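Werkstattbuch, Eintrag vom 2019-12-02

Heute endlich die Regeln für die Handgreifer ins Reine geschrieben, die seit Mai nur auf Zetteln am Schrank hingen. Madalena Cardoso hat sie vorher durchgelesen und an zwei Stellen mit Recht gemeckert (meine Sätze waren wieder so lang, dass man am Ende nicht mehr wusste, ob man nun zugreifen darf oder nicht). Also noch einmal von vorn, und diesmal so, dass auch die Kollegen aus Vilela damit zurechtkommen, wenn sie uns besuchen.

Vor jeder Schicht werden die Fingerpolster angeschaut und von Hand geprüft, ob sie fest sitzen. Wer ein lockeres findet, zieht es bitte nicht einfach stillschweigend nach, sondern schreibt es ins Buch – ich freue mich wirklich über jeden solchen Eintrag! Gegriffen wird langsam, und die Backen gehen erst wieder auf, wenn das Material abgelegt ist.
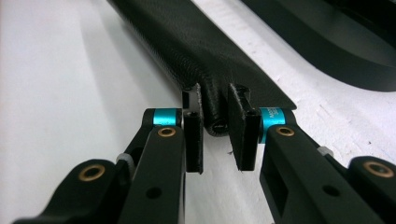
Bei biegsamem Material haben wir am längsten diskutiert. Benvinda Morais wollte jede Falte als Fehlgriff werten, mir ging das zu weit, und nach einer Kanne Tee haben wir uns so geeinigt: Eine Falte zwischen den Polstern ist erlaubt, sie muss aber im Protokoll stehen, und geglättet wird nur mit dem Greifer, nie mit der freien Hand. Sonst lernt Kisitz später Bewegungen, zu denen die Hälfte fehlt. Von den 2.738 Durchgängen aus dem Frühjahr mussten wir 39 genau deswegen aussortieren, das tat schon ein bisschen weh.

Nach mehr als 400 Durchgängen kommt der Greifer zur Durchsicht, Lagerbuchsen und Gelenke zuerst. Offen ist noch, ob Butden dafür ein eigenes Formular haben möchte. Ich frage morgen nach und hänge die Antwort hier an.

2 Kommentare · 0 Mal geteilt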